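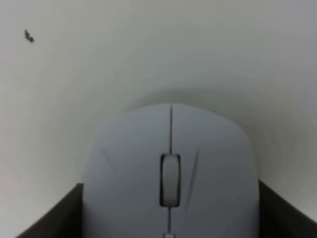 Computer mouse held in the Kekerier fingers, wrist camera.

From: Josefina Insaurralde
Date: 4 May 2022
Subject: Re: Kekerier finger kit, worth the money?

Stepan Hnatiuk wrote:
> Has anyone on the list used the Kekerier two-finger kit on real
> items and not just the test blocks? Berrada quoted us 900 for the
> set with the wrist camera mount. I mostly care about smooth plastic
> with curved sides. Our old Besodine pads let go of those.

Stepan,

We have had one since September, bought through Lekero. They asked for the same price, but the spare pads were extra, so check what Berrada includes.

A mouse is one of our regular items. The fingers take it by the sides and the wheel and buttons stay clear. I ran 200 picks with it last month and had 7 drops, most of them when the approach was too high and the pads only caught the top of the curve. With the old pads I stopped counting. 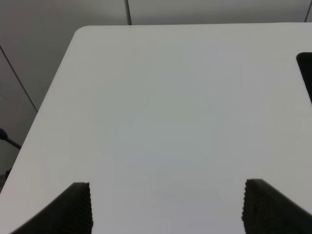

The ribbing on the inner faces does most of the work. It collects dust, so wipe it with a damp cloth before a long run. Ours went 18 weeks before I changed the first pair.

The camera mount is the weak part. Close up the picture goes soft, and a pale item on a white table gives you very little edge to work with. We do the detection from higher up and go in blind for the last bit. If your table is white too, plan for that.

The manual is thin on calibration. I can send you my settings file if you end up buying it.

Josefina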